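3.2 Layout of the tidying task

The table was set up the same way at Rurkness and at Pralley. A pale foam board lay over the tabletop, and the storage bin went on its left side. Small items to be put away were placed to the right — one at a time in the first block, several at once in the second. Figure 4 gives the layout for a single ball. 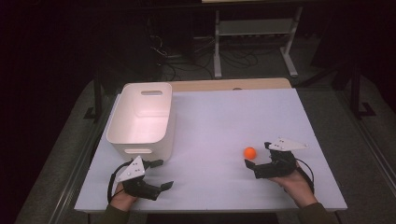

Figure 4. White storage bin and orange ball on the foam board.

3.3 Order of items

Balls came first in each block, followed by the softer items. The order within each group was drawn afresh for every session. We recorded 616 placements in July and kept 600 — the other placements had no matching entry in the session log.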